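okay, kettle's on, it's past midnight, and I've been promising you all a thread on what I've been doing with the little train-station game since the spring. settle in, it's a long one 🧵

**1/**
For anyone new here: I make a game called Omotano by myself, in the evenings, after my regular job. You run a small mountain railway. You lay track, you set the timetable, and then you sit back and watch tiny people decide whether or not they like you. The tiny people are what this thread is about.

**2/**
Up until this year the passengers were pretty dumb, and I say that with love. They walked in at the station door, they went to the platform, they got on the train. If the platform was full they stood inside each other. I had one save where an entire village was standing in the exact same spot, like a stack of paper dolls, and it looked like a single very flickery person in a brown coat.

**3/**
I put off fixing it for ages, partly because it was funny and partly because I knew that the minute I opened up the walking code I'd be in there for months. (I was in there for months.)

**4/**
What finally pushed me was the town of Chacko. It's the fourth map, the one with the festival, and the whole point of the festival is that your cozy two-track station suddenly gets swamped and you have to cope. If the crowd doesn't take up any room, there's nothing to cope with! You just get a big number in the corner of the screen and a paper doll.

**5/**
So the first thing I did was the obvious thing, which is give every passenger a little circle they don't like other people to be inside of. Each frame, everybody looks at their neighbors and scoots away a bit. It's maybe a page of code and it looked wonderful with a dozen people. I was so pleased that I made a sandwich to celebrate.

**6/**
Then I loaded Chacko at full festival, which is 3078 passengers, and the game ran like a slideshow. Everyone was checking everyone else. I knew that would happen, I have read the same articles you have, and I still sat there with my sandwich feeling personally let down by it.

**7/**
The fix for that part is well known, and I'd encourage anyone making a crowd game to do it before anything cleverer. You chop the station up into squares, you write down who is in which square, and each person only looks at their own square and the ones touching it. I went from a slideshow to something you could play while drinking a cup of tea. Not smooth yet, but a game again.

**8/**
(If you're about to reply and tell me about trees: I tried a tree! It was slower for me, since my people are all on a flat floor and bunched together at the doors. For a space game with ships all over the place I'm sure it's lovely.)

**9/**
Next trouble: doors. A crowd of polite people who all want to keep their distance will not go through a door. They form a beautiful half circle in front of it and jiggle. I watched this for a long time one night. The train came in, the train sat there, the train left empty, and the half circle went on jiggling, and all their little mood faces turned red at the same moment.

**10/**
I tried making them ruder near doors. That got them through, but they popped out the other side like peas, and a couple of them landed on the tracks. I have strong feelings about this being a cozy game, so that version lasted one evening.

**11/**
What I have now is that every door hands out turns. When you get close you get a turn, and while you're holding one, the people without turns lean out of your way. You can't see any of it happening as a player, you just see a crowd that kind of breathes through the door in little gulps. I could watch it all day, and there were a few days when I did.

**12/**
It also gave me something I hadn't planned on. Families share a turn now! A parent and the kids go through together and then wait for the slow one on the other side. I didn't write any waiting. It falls out of the fact that they all want to be near the parent and the parent has nowhere urgent to be until the train is called. I got a bit teary, I'll admit it.

**13/**
On the speed side, the other big win was letting people think less often. Walking gets updated every frame, but *deciding* (which platform, do I want a bun, am I annoyed yet) is spread out, so each passenger only has a think once every 16 frames. You honestly can't tell. Someone takes a quarter of a second longer to want a bun, and I feel that's true to life.

**14/**
And the far-off ones don't walk properly at all. Past a certain zoom they slide along a fixed path with a bobbing animation, and when you zoom in they get handed back to the real code. The handover used to make them twitch. I hid it by having them glance at their watch when it happens, which is the cheapest trick in the whole game and also my favorite.

**15/**
A few of you asked if I'd be selling the crowd code on its own. I've thought about it! For a little while I even had a name for it, Siltach, and a folder with that name and nothing inside but a readme. But supporting other people's projects is a whole job, and I already have one of those in the daytime. So for now it stays in Omotano, and I'll keep writing up how it works in threads like this one.

**16/**
Now for what's still broken, because there's plenty. Stairs are bad. People going up and people going down don't keep to a side, so they meet in the middle and do that hallway dance where you both step the same way. It's charming with two people and a disaster with a festival.

**17/**
Umbrellas also don't count as part of the person. When it rains in Chacko the crowd turns into one big sheet of overlapping umbrellas, and from above you lose track of everybody. I might leave that one in. It's so pretty, especially at dusk with the lamps on, and my testers keep sending me screenshots of it as though it was on purpose.

**18/**
And luggage! Luggage follows its owner by a string you can't see, and if the owner turns around too fast the suitcase swings out and knocks into a bench. The bench doesn't mind. The suitcase sometimes ends up on the roof, and I'm working on it.

**19/**
Older computers: I test on a laptop that is no spring chicken, and the full festival holds up there as long as shadows are turned off. There'll be a crowd size slider in the options, going up to 100 percent, and turning it down doesn't change your score. The game still counts everybody, it just draws fewer of them. I don't want anyone missing the festival map over a fan that sounds like a hair dryer.

**20/**
The next test build goes out in November to everybody on the Promex list (that's the newsletter, same sign-up as always, the link's in my profile). It has all the new walking in it, plus the festival, plus a bun stand that you can finally move without picking up the customers along with it.

**21/**
Old saves will load, but please keep a copy! Any passenger who was standing inside another passenger when you saved will get pushed out to the nearest free spot, and on a packed platform that can be quite a trip. One tester had a gentleman show up in the goods shed. He seemed fine and caught the next train.

**22/**
Couple of pictures to go with the thread:
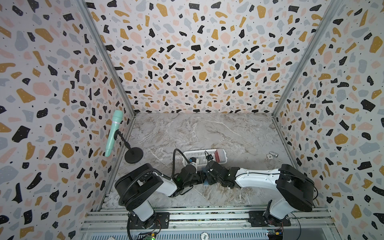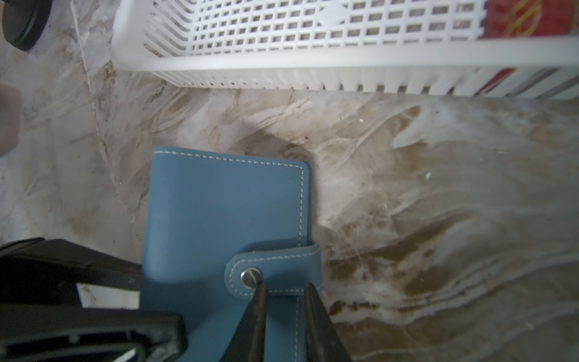 *1: two arms over the marble-patterned floor. 2: blue wallet, white stitching, snap closed.*

**23/**
Anyway, that's where the walking is at. If you've solved stairs in your own game, please come and tell me how, I'll read every word, and I don't mind if it's long. My replies are open, and I'll be up a while yet with this pot of tea and the suitcase on the roof.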